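Soup Belongs on the Breakfast Table

I have been eating soup for breakfast since last March, and I am here to tell you that it is the best change I've made in my kitchen in years! Better than the good knife. Better than the freezer in the garage, and I love that freezer.

It started at Asuka Yokoyama's house. We had stayed over after a long drive, and in the morning she put a pot of miso soup with tofu and scallions on the table next to a pan of rice, as if this were the most normal thing in the world (for her, it is). I had two helpings and didn't think about food again until well past lunch. When I got home I looked at my box of cereal and felt a little sorry for it.

Americans will happily eat cold pizza at seven in the morning, or a muffin that is really a cupcake without its frosting, but say the word soup and people make a face. Why? It's warm, it's cheap, and it's already made if you cooked a pot the night before. I can have a bowl of chicken and rice soup ready in three minutes, which beats pancakes by a mile. 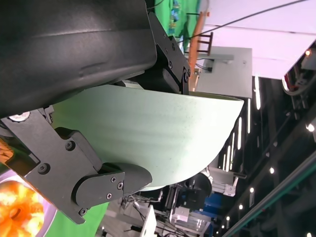
DISVILLE, 3 February 2022

Mornings are dark right now and the kitchen floor is freezing, so this is the perfect time to try it. Start with something mild. Egg drop soup is a wonderful first one - broth, a beaten egg, a little white pepper, done. Leftover potato soup with a fried egg on top is even better, and my teenager, who complains about everything I cook, asks for it by name.

I will admit that not every soup works. Chili is too much for me before nine, and I tried a cold cucumber soup once and went right back to toast. French onion is lovely, but who wants to stand at a broiler in a bathrobe? Lentil is my favorite of all. I make a big pot with carrots, cumin and a squeeze of lemon, and it gets thicker and better each day it sits in the fridge.

My sister says this is all very well for people who work from home. She has a point about spills in the car! But a mug works fine for anything smooth, and you can drink it standing at the counter while you hunt for your keys. Blended carrot soup in a mug is no more trouble than coffee.

What I'd really love is to see it on menus. The diner on Vilatier Street opens at six and has a pot of soup going by half past, I can smell it from the counter, and they won't sell me any until eleven. I ask every time I go in. The last time, the waitress laughed and said she'd talk to the cook, so I'm going back next week with an appetite.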